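Print Test Technician, Toner Cartridges (Ref. 43)

Plullidik refills and rebuilds laser toner cartridges for office suppliers. We need one technician for the Trorport site, starting in May.

Duties: run page yield tests to 3000 pages, log density readings, strip and clean returned Clanex units, replace worn drums and wiper blades. Batches are 80 cartridges. Training on the Casado test bench takes 20 days.

Required: steady record keeping, normal colour vision, basic spreadsheet skills.

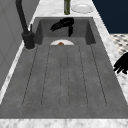 Shifts are fixed and paid monthly. Send a CV and covering letter, quoting the reference, to the Trorport office.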